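The Case for the Clear Table
By Yatziri Contreras

Public debate about household order tends to concern itself with storage. Councils issue leaflets on it, landlords advertise it, and the larger furniture firms have built whole catalogues around it. Far less attention is given to the table, although it is at the table that most of the disorder in a home begins.

The residents' association at Skyrme Court, on whose behalf I have written before, asked its members in April how they used the main table in their flats. Of 159 households invited to reply, 151 did so. The answers were frank. Post, chargers, medicine, school letters and half-finished repairs were all mentioned, often in the same reply. Only 40 households said that the table was cleared every evening.

It is my view that those 40 households have the right of it, and that the habit deserves more respect than it receives. A clear table is often dismissed as a matter of show, something done for visitors. It is better understood as a working condition of the home. A meal can be laid on it without delay. A form can be filled in. A child can draw.
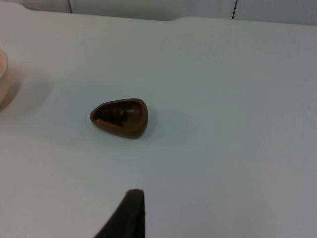 A small brown hollow piece on a white tabletop.

The usual objection is that small things must go somewhere. This is true, and it is the reason I would defend the single bowl. One plain bowl, kept on the table and emptied once a day, will take the odds and ends that would otherwise spread from one side to the other. It should have no lid, for a lid invites people to forget what lies beneath it. It should also be of modest size. Several members wrote in praise of large baskets, but a large basket is merely a second table with sides. 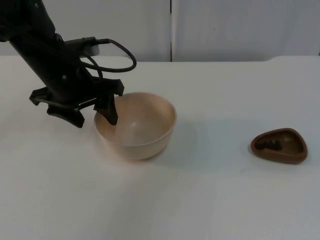 Depth matters more than width. In a wide, flat dish the contents slide about and are soon joined by papers laid across the top. A deeper bowl holds keys and loose parts together, and it shows plainly when it is full. The Fovby housing trust has for some years given one to each new tenant, along with the meter readings and the bin calendar, and I should like to see the practice taken up at Drudska and Carereck.

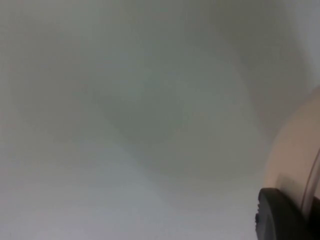

There remains the question of colour, on which opinion at Skyrme Court was sharply divided. Dark tables were said to hide marks. I do not regard this as a merit. A pale surface asks to be wiped, and it is wiped more often as a result. It also makes a dropped button or screw easy to find — a consideration that older members raised more than once.

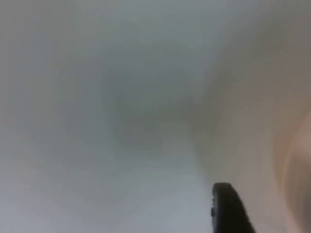 None of this calls for expense. The association has been asked to fund shelving in all six stairwells, and that request will be heard in the ordinary way. I would ask only that members try the cheaper remedy first, for one month, and report to the next meeting on whether the shelving is still wanted.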